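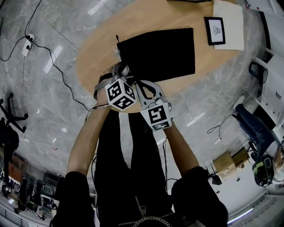

How many demonstrations should a student team record before the first training run?

We use 200 good ones per task, counted after rejects are removed. Fewer than that and we spent our time debugging the policy for faults that were in the data.

By Clodagh Cronin
August 17, 2023

Print this page | E-mail this page

Thread on how the Trelon project ran its summer collection. Mostly notes for the students who take over in the fall, posted publicly so I can find them again.

Setup first. Demonstrations are done with a hand-held gripper at the oval table. The operator stands at the edge and works with both hands. Pose comes from the printed marker cubes on the gripper, and the view comes from the operator's head.

Task set for the term is flat objects: cloth, paper, small picture frames. Advisor (Teresa Breathnach) wanted cups. We argued for cloth on the grounds that last year's group did cups and their data is still usable. She agreed on condition that we write a proper failure list. The list is further down.

Cloth is a bad first object if you want good numbers. The near edge lies flat on the table, so the fingertips have to come in low and press slightly before closing. Come in high and you pinch nothing. Press too hard and the cloth bunches, and the grasp you recorded is one the robot won't reproduce.

Black cloth on a light table segments very well. Black cloth under black sleeves does not. If your mask leaks up the operator's arm, check the sleeve before you touch the threshold. I changed the threshold first and lost an afternoon.

Total recorded in July: 269 episodes on the cloth task. Kept: 200. The other 69 are in the reject folder with a reason code on each. Please don't delete them. Two people have already asked to use them for a failure classifier.

Reject codes, most frequent first:
M = markers lost
S = sync off between head view and gripper log
G = no grasp
H = operator hesitated or restarted
X = anything else, with a note

M is by far the largest group. A cube face turned at a shallow angle to the camera gives a corner estimate that looks fine and is wrong by enough to matter. The detector does not complain. You see it later as a jump in yaw.

Fix for M, part one: with more than one cube in view, solve for both and compare. If the two poses disagree past the limit in the config, drop the sample. Ronaldo Saludo wrote this check. It runs in the logger now, so you get the warning while the person is still standing there.

Fix for M, part two: keep your wrists out of the way. The natural grip rolls the forearm over the left cube at the end of a reach. Watch the live preview for your first few tries and you will learn where your arm goes.

Fix for M, part three: print the markers matte. Glossy paper under ceiling lights washes out part of a face. Our first set was glossy. Everything recorded with it got thrown out and is not in the totals.

S was our own fault. The gripper log and the video were stamped by different clocks, and the offset drifted over a session. We now tap the fingers shut and open twice at the start and end of every episode and align on that. Ugly, cheap, works.

Someone asked why we don't use a hardware trigger. We have one on the parts list. It was not in the budget that got approved.

The cable. The gripper body has a thin one, and it pulls on long reaches. Route it to the side of your off hand and leave slack on the table. A tight cable shows up in the data as a small consistent bias toward the operator at full extension, and the model learns it faithfully.

Floor cables are a separate problem. Power strip stays on the floor, runs go around the walking path. If you have to step over something to get to the table, move it before you start recording.

Protocol for one episode:
- reset objects using the layout card
- tap twice
- do the task at normal speed, one attempt
- tap twice
- say "keep" or the reject code out loud, then log it

Normal speed means your own normal speed. New operators slow down when they know they are being recorded, and slow data makes for a policy that stops in mid-air waiting for something. If you catch yourself being careful, code it H and go again.

One attempt means one. If the cloth slips, the episode is a G. Clodagh Buckley made the case for keeping recoveries, and she has a point. They should go in a separate set with their own label. Mixed in with clean runs they made our results worse.

(Yes, there are two Clodaghs on this project. Commit messages signed CC are mine. CB is the other one and her commit messages are better.)

Layout cards: the first batch had everything within easy reach, so the policy was good in easy reach and useless elsewhere. Graça Brandão redid the cards with positions drawn at random over the whole usable area and a rotation for each object. Use hers. The old ones are still in the drawer and look almost the same, so check for her initials.

The picture frame was added as a distractor and then became its own task. It is rigid and thin, so the approach is the same as for cloth up to contact and completely different after. We put it on a sheet of paper to get an edge the detector can hold on to.

Don't reuse cloth wrinkles. Pick the cloth up fully and lay it down again between episodes. Sliding it back into place leaves the same fold in the same spot, and the model will use that fold as a landmark.

Training. Nulden is our training script, a thin wrapper with fixed defaults. Leave the defaults alone for your first run. We save a checkpoint every 2000 steps and evaluate all of them, since the loss curve told us very little about which one would pick up the cloth.

Evaluation is done by whoever did not collect the data. This was Teresa's rule and we grumbled about it. Operators evaluating their own policy nudge the cloth toward places they know it can handle, without meaning to. I did it. It is visible in the placement log.

Current state: the cloth policy grasps reliably in the near half of the table and poorly in the far half. The frame policy closes too early. We think the early closing comes from sync error left in the older episodes. Not confirmed.

Failure list, short version, as promised:
- contact above the edge, closes on air
- grabs cloth and paper together
- loses the object during the lift, keeps moving as if it had it
- drifts toward the operator side at full reach (see cable)
- stops above the object and stays there
- grasps the sleeve of the person resetting the scene

The last one happened once. Stand back before you enable the arm.

Session length: 6 people are trained as operators. Swap out when your shoulders get tired, which is sooner than you expect. The reject rate climbs well before the person says anything. Ronaldo has a plot of this by operator and has kindly left the names off.

Things I would do differently: write the reject codes before the first session, calibrate at the start of every session instead of every week, and label the storage drives by task. We have a drive labeled NEW and a drive labeled NEW2.

Open jobs for fall, if you are picking: hardware trigger, better mask around dark sleeves, far-half data for cloth, a second look at the frame episodes. The trigger is the most useful. The mask is the easiest to start on alone.

Reply to a few messages: the gripper print files will go up once the finger mount is revised. The current mount cracks at the screw hole. Please don't print the version that is floating around.

Get new posts by e-mail. Enter your address to subscribe to the newsletter. You can unsubscribe at any time.

Also, whoever has the long calibration board, it needs to be back in the cabinet before the next session.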